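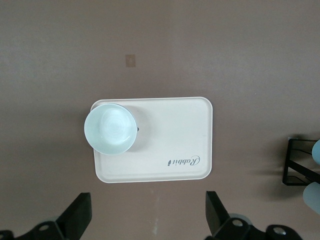
Section 4: Laying the Tray

4.1 Before you begin

By now you have unpacked your Teltix Breakfast Set, found somewhere to hide the box, and read Section 3 (Washing Before First Use), or at least turned its pages. This section deals with putting the bowl on the tray and getting both to the table with the breakfast still in them. Most owners feel they can manage this without a manual. Most owners also write to us about porridge.

You will need:
The tray
One bowl
A flat table, cleared of post
A damp cloth

4.2 Choosing the right way round

The tray has a long side and a short side, and the long side goes nearest the person eating. If your tray has a word printed on it, the word should be readable from the chair. Sit down and check. A tray laid for someone opposite will look upside down to you, and you will be tempted to turn it. Leave it alone.

Note: Trays in the plain Drosier range have no printing and may be used either way round. This is their chief selling point.

4.3 Placing the bowl

1. Wipe the table. Crumbs under a tray make it rock, and it will wait until the bowl is full before doing so.

2. Set the tray down, rim upwards. We mention the rim because of a telephone call we had in July.

3. Take the empty bowl and stand it inside the rim at one end. Right-handed eaters usually like the bowl on the right and the toast on the left. Left-handed eaters have been arranging things for themselves all their lives and need no help from us.

4. Look straight down. The whole base of the bowl should be sitting on the flat part of the tray. The lip of a wide bowl may stick out past the edge a little, and this does no harm so long as the base is level.

5. Press lightly on each side of the bowl in turn. If it tips, the base is up on the rim. Move it towards the middle and press again.

6. Fill the bowl to no more than 12 mm below the lip. There is no line marked on the inside. Rings in the bottom of a bowl are decoration or a trace of how it was made, and they don't measure anything, whatever your children say.

Caution: Do not slide a full bowl across the tray. Lift it, move it, put it down. Sliding works perfectly well as far as the rim.

4.4 Carrying

1. Put the bowl in the middle of the tray for the journey, even if you intend to eat with it at the end. A heavy bowl at one end and a slice of toast at the other is a seesaw.

2. Hold the tray by both short sides, thumbs on top.

3. Walk at your normal speed. People who creep along watching the milk spill more of it than people who look where they are going.

4. Doors should be opened beforehand. Owners who open them with an elbow do so at their own risk, and at that of the carpet.

Caution: The tray is not a lid, a chopping board or a sledge. Stairs with a full tray are allowed under the guarantee but not encouraged.

4.5 Marking the place

Some households like to mark where the tray goes, particularly where there are several people and strong feelings. A small square of tape on the table will do. Stick it just beyond the tray's far edge, so that it can still be seen once the tray is down. Replace it when the corners start to lift, and test it first on a painted or waxed table. We can't accept claims for varnish.

4.6 If something is wrong

The tray rocks on a clean table.
Turn it over and look for a label still stuck to the underside. If there isn't one, try a different table. If it rocks there too, return it within 14 days.

The bowl spins when stirred.
There is water under it. Dry the base and the tray.

The tray has gone a strange shape.
It has been through the dishwasher above 50 degrees. See Section 3, which you will remember turning the pages of. Replacement trays are sold singly under the Leckie name and are the same size.

The bowl doesn't match the tray.
Bowls and trays are sold in separate colours and need not match. If you would like them to, the Gater colour card is at the back of this booklet.

Continue to Section 5: Spoons.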